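ok so I'm doing the laundry thread. it's been a month of me saying I'd do it and Vilja Huttunen has asked twice now so here we go. long one, mute me if you hate socks

background: small apartment, washer is in the basement, dryer costs too much per go and only takes coins. so everything comes up in one giant bag and gets dumped on the sofa. the sofa is the laundry station. has been since October

I used to have a chair for this. everybody has the chair. mine got so bad I gave it to my cousin with a hoodie still on it

rule one of the sofa method: single layer. nothing on top of anything. if you pile it you will leave the pile, I have lived with the pile for 2 weeks at a time and eaten dinner on the floor next to it

rule two: start with the bright stuff. you can see it, you can grab it, feels like progress. black socks go last bc black socks are a punishment 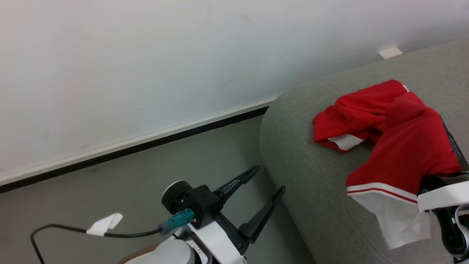
rule three, stripes and trims get flattened by hand before folding. if you fold a hem while it's curled over it will stay curled forever, ask me how many shirts I own with a wavy bottom

also gray upholstery is the best thing I ever did for laundry. lint doesn't show much, red doesn't look like a crime. the old one was cream. never again

someone's going to ask where the sofa is from so: secondhand, off a guy in Stunurthorpe, 227 dollars and he helped carry it as far as the elevator. the elevator was out. that was a long evening

ok folding. I'm not a folding person. I watched one of those videos where they do a t shirt in one move and I've tried it I think 31 times and it worked once, by accident, and I couldn't tell you what I did

what I do instead for anything slippery or with a lining: lay it down, get the lining flat FIRST, then the outside. lining always bunches up at the bottom and makes a lump and then your drawer won't close and you think you need a new dresser

you don't need a new dresser. I nearly bought one from Grotow over exactly this

fuzzy stuff is different. fuzzy stuff grabs itself. you put it down and it rolls up like a cinnamon bun and you have to go in and find the middle

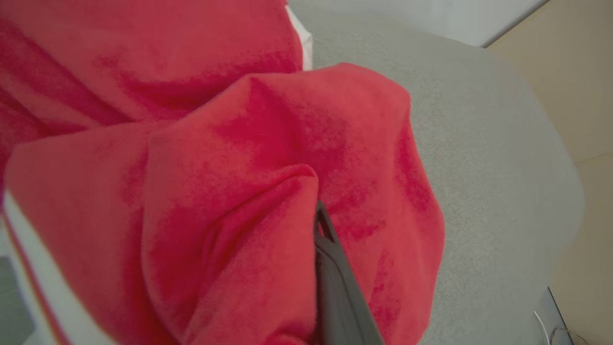

red on gray, one big lump, folds inside folds

for lumps like that don't pull from the outside corner, you just make it tighter. go in underneath, lift, let it drop open. then lift again. takes like ten secnds

(yes I have opinions about this. I'm home a lot)

got asked about red bleeding. cold wash, first few times with nothing else in there, and after that I stopped caring. one pink pillowcase total and I kinda like it

red with white parts on it, I get it out of the machine as soon as it stops. no sitting in the drum. I set a timer now. my Salminen kitchen timer which is shaped like an egg and is way too loud, the downstairs neighbor has knocked

detergent: less than you think. I was using a full cap like a maniac. half. everything got softer and the basement machine quit smelling weird

fabric softener on athletic stuff, no. makes it kind of waxy. I've got roughly 1,000 sample packets of the Cigate one (Cikgate?? Cikgate) from a street fair and I'm slowly giving them away, dm me

ok next bit is the shake. don't skip the shake. pick it up by two spots, get it off the sofa, let it hang. whatever's folded wrong inside shows up right away
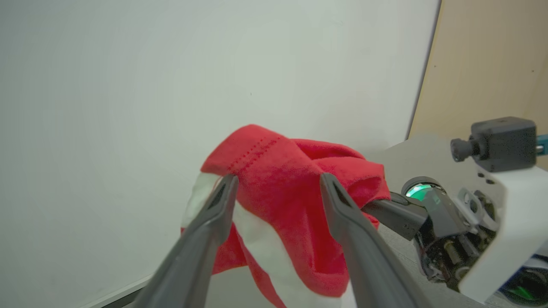
and if there's stitching along an edge use that as your line. you don't have to guess where the middle is, follow the thread, put seam on seam, done. changed my life a little

then it goes straight in the drawer. not on the arm of the sofa. the arm of the sofa is where clothes go to live

towels I roll. don't @ me. rolled towels fit the weird shelf over the toilet and folded ones fall on my head

fitted sheets I have no advice. ball. closet. shut door

Vilja says you're supposed to tuck the corners in each other like a hand puppet and she showed me and hers looked like a magazine and mine looked like a shirt with a person in it

think that's everything?? will do ironing if anyone wants but it'll be short bc I own an iron and thats about it

oh and check pockets. lip balm. whole load. ok bye going back down for the second bag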